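Sistari hand grippers: setup and care notes

Part of the Kinex household tasks set. Read this before you take a pair out, and again if the checks at the end of a session give you odd numbers.

What this covers

The set has 969 episodes recorded with hand-held grippers in ordinary homes. Tasks are tidying, wiping, sorting, and putting rubbish in a bin. This file deals with one pair of grippers, left and right, and how they are kept in a state where the recordings can be used. The episode format is in a separate file, FORMAT.txt, in the same folder.

The pair

Each gripper has a black frame, a handle, two jaws and blue ribbed fingertip pads. A camera is fixed to each tool and looks forward over the jaws. The left and right tools are built the same way but are calibrated separately, so do not swap their settings files. If a frame is replaced, treat it as a new tool and calibrate from scratch.

Before a session

Charge both tools overnight. Wipe the lenses with a dry cloth. Open and close each jaw 20 times by hand and feel for a rough spot near the end of the travel. A little stiffness in the first few strokes is normal with new pads.

Close the jaws fully and run the zero check. The reading should settle within 6 counts of the stored value. If it does not, loosen the pads, seat them again and repeat. Only change the stored value when the pads are already known to be seated properly — a wrong zero shifts every jaw width in the session and cannot be seen in the video.

Then do a short trial with small, light things. We use the bin task for this, as it needs a tight pinch and a clean release over a narrow target.

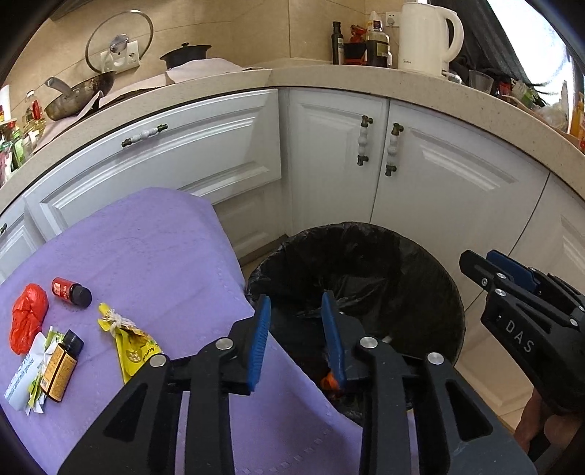

Bin task, small orange item held between the pads over the bin. Second gripper at right.

Look at the trial footage before going on. The object should be held near the tips, and both pads should be visible where they meet it. If the grip sits further back, the operator is reaching too far in, and soft wrappers will tend to stick between the ribs on release.

Pads

Pads are the part that wears. Wash them in warm water with a drop of washing-up liquid, rinse and leave to dry off the tool. Do not use solvent. It made the Hadov pads shiny and they lost their grip on glass within a session or two. The Frei pads stand up to it better but we still avoid it.

Change both pads on a tool together. One new pad and one old one will pull the object to the side as the jaws close. After a change, repeat the zero check and write the pad batch in the log.

Pivot screws

Check the pivot screws for play at the start of each month. Hold the handle still and rock one jaw from side to side. If it moves, tighten the screw by an eighth of a turn, work the jaw, and try again. Overtightening shows up as a jaw that closes in steps. Back the screw off until the movement is smooth. No thread lock on the pivots.

Known problems

Episodes 1 to 11 were recorded with a loose pivot on the left tool. Jaw width is noisy in these and they are left out of the default split. The video is fine.

The right tool's clock drifted in the April sessions. Times have been corrected in the current release, but older copies of the set still carry the drift.

Dark bin liners and black frames are hard to tell apart in low light. If you are training a model to find the jaws, check its results on the bin task separately. Turning up the exposure helped a little, at the cost of washed-out worktops near windows.

Crumbs and sugar get into the jaw joints in kitchens. Brush them out the same day with a dry paintbrush.

Log

Write in the log after every session: tool, pad batch, zero reading before and after, and anything tightened or replaced. Blank entries are read as "not checked", and those sessions are held back until someone has gone through the jaw data by hand.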